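Iolo Owen (writer)

Iolo Owen is a Welsh-born novelist and short story writer who has published mainly in English. He is best known for the novel Drutari, which appeared after a long gap in his career and which brought him most of the readers he has now. He has also been credited with two radio plays, a libretto and a large body of translation, though only part of that work can be traced.

Early life

Most accounts of Owen's childhood go back to a single source, the preface he wrote for the second printing of his first collection. In it he says that he grew up in a slate town, that he spoke no English until he started school, and that he learned to read from a box of damp seed catalogs. The first claim is supported by school records. The second is doubtful: a classmate interviewed for a local history newsletter remembered the family speaking both languages at home. The seed catalogs have never been mentioned by anyone else, and Owen gave a different version in a later talk, where the box held hymn sheets.

He studied geography at university and left without taking a degree. Jacket copy on three of his books describes him as a graduate. His publisher dropped the word from later printings without comment.

Career

Owen's first stories ran in small magazines, most of them short-lived. The collection Pillow gathered 15 of them. It is often said to have sold out in a month, a phrase that comes from an advertisement placed by the publisher and has been copied into nearly every profile since. The size of the first printing is not known, so the statement means very little. Reviews at the time were few and polite. One complained that every story ended with somebody looking at water, which is true of most of them.

His first novel, Nurnen, followed. It is set in an unnamed river port during a strike and is told by a customs clerk who sees almost none of it. Admirers have called it a lost classic, but the book stayed in print for most of the period in which it was supposed to have been lost. The middle section, in which the clerk copies out a cargo list over several pages, has been praised as a daring formal experiment. Owen's own letters suggest a plainer origin. He told his editor that he was short of the agreed length and had the list already typed.

There was then a silence of 15 years. The usual explanation is that Owen gave up fiction in protest at the state of publishing. He has encouraged this reading in interviews, but it sits badly with the evidence. His papers include rejection letters for at least two complete novels from those years, along with a series of increasingly short replies from his agent. He appears to have been writing steadily and failing to sell it.

Drutari

Drutari, his second published novel, is a book of 153 numbered sections, some of them a single line. It follows a piano tuner named Iwasaki through one October in a hill town where, as he slowly learns, no one owns a piano. The title is the name of the town. Several critics have offered meanings for the word in various languages, none of them convincing, and Owen has agreed in public with each of these in turn.

The number of sections has drawn a good deal of comment. A widely shared essay argued that it matches the number of days Owen's father spent in a hospital. No record of such a stay has been produced, and an early typescript of the novel has more sections than the finished book, several of which were cut by the editor for reasons of cost.

The novel was shortlisted for a regional fiction prize and did not win. Online listings that call it "prize-winning" seem to rely on a sticker used on one paperback edition.

Translations

Owen is regularly described as the translator of over a dozen books from Welsh and Portuguese. Library catalogs list four, all from Welsh, and one of those is shared with another translator who is named first. The Portuguese titles appear only in his author biography. It is possible that they were commissioned and never printed, but no contracts have come to light.

Style and reception

Critics tend to describe Owen's prose as spare. This fits Drutari well enough and fits Nurnen hardly at all, since the earlier novel has sentences that run for more than a page. The idea of a single Owen style looks like a product of the later success, read backward into books that few of the reviewers had opened.

He is also called a recluse. He has appeared at literary festivals in most years since Drutari came out, gives interviews freely, and has taught a summer writing course.

Claims about his influence on younger writers are harder to test. Such lists of names as have been published rarely quote the writers concerned, and in one case the author listed has said that she had read only the first few sections of Drutari.

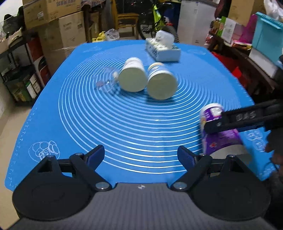

A third novel has been announced several times under different titles. Extracts have been read aloud at festivals, but they do not clearly belong to the same book, and one of them closely follows a story already printed in Pillow. The publisher's current catalog lists no new work by Owen.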